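Caderno de bancada - demonstrações com a garra de mão
Abril de 2021, quarta-feira 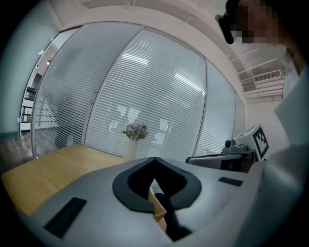
Resposta da Ondham ao meu pedido de ontem: que 60 demonstrações chegam para a tarefa de pousar o copo, desde que sejam limpas, e que 2000 medianas só ensinam o robô a hesitar com muita convicção. Fica registado. Já a Brimari pedia quantidade e não queria saber do resto.

Manhã: calibração da abertura dos dedos, duas vezes. À primeira esqueci-me de fechar a garra até ao fim antes de gravar o zero e o programa da Veteck aceitou tudo sem um pio. Acrescentar verificação.

Sessão A, 90 tentativas. Deitei fora 29:
- quase todas por perda de seguimento quando rodo o pulso depressa
- as outras por eu corrigir a pega a meio, vício meu, que a política aprende lindamente

Comparação com o comando remoto: mais lento, braço aos soluços, mas pelo menos não me deixa fazer movimentos que o robô não consegue repetir. Com a garra na mão o meu cotovelo é muito mais talentoso do que o dele.

Flores na mesa ficam onde estão. Quem as mudar a meio de uma sessão anota a hora.

Por fazer: repetir a sessão A mais devagar, separar as falhas por tipo, perguntar à Huaranga pelos dedos de reserva (prometidos desde outubro - já nem pergunto de que ano).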